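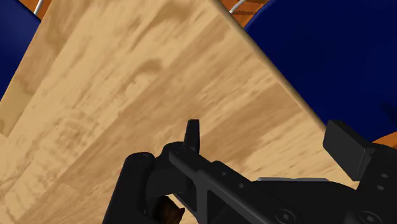
So the council wants another 34 pounds a year from every household in Sernedwood, and the reason given is the schools. I have read the paper twice now, the second time with a pencil, and I still couldn't tell you what the money is for.

The headline figure is that primary places are short across the district and that Nakthorpe Primary in particular is "at the limit of its capacity". Fine. Nakthorpe has 206 children on the roll. When my two were there it had nearer 300, with the same hall, the same kitchen and the same awful car park. Either the building has shrunk or somebody has changed what capacity means. I went looking for the definition and found it in an appendix, where it refers you to another appendix, which isn't attached.

I wrote to ask for it in December. I got a polite reply telling me my question had been logged.

Then there is the Zekia contract. Zekia is the software the district bought to do registers, dinner money and letters home, and it takes up a whole page of the budget request under "recovery and resilience". I don't know what a register needs to recover from. Parents I speak to at the gate (I still do the pick-up for my sister) say the letters come twice or don't come. One had three messages about a trip her son's class wasn't going on. Maybe these are teething troubles. The contract runs for seven years, so there'll be time for a good many teeth.

Radka Trajkovski, our ward councillor, did at least turn up to the meeting in the library and take questions. I'll give her that. She said the schools can't plan on one-off grants and need a settled sum each year, and I think she's right. But a settled sum for what? She talked about catch-up reading, which I would pay for tomorrow. I looked for catch-up reading in the figures when I got home. It shares a line with "communications".

The Agudelo building is in there as well, of course. It always is. That's the old sixth form block behind the leisure centre, shut since before we moved here, and every budget has a bit for keeping it secure and another bit for deciding what to do with it.

I'm not against paying more. Teaching assistants at Nakthorpe are buying glue sticks out of their own wages and I'd happily see my share go straight to them. What I object to is being asked to sign first and read later. The comment form closes at noon and allows you 300 characters. I used mine up asking where the appendix was.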